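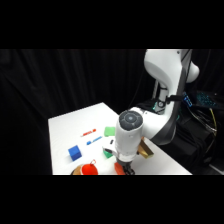

Elsie Maihi writes that her black curtains came out of the machine with gray streaks and wants to know how to wash the next pair.

Home | Laundry | Curtains | Floors
Print this page | E-mail this page

Washing dark curtains

Take out the hooks and shake each panel outdoors. Vacuum the top hem, where most of the dust sits. Check the label, then wash no more than 2 panels at a time in cold water at 30 degrees, with liquid detergent. Powder can leave streaks. Use the slowest spin.

If streaks are already there, run a second rinse with no detergent.

Hang the panels back up damp and pull the folds straight by hand. Lined curtains go to the cleaner. Ashby takes them until 13 May.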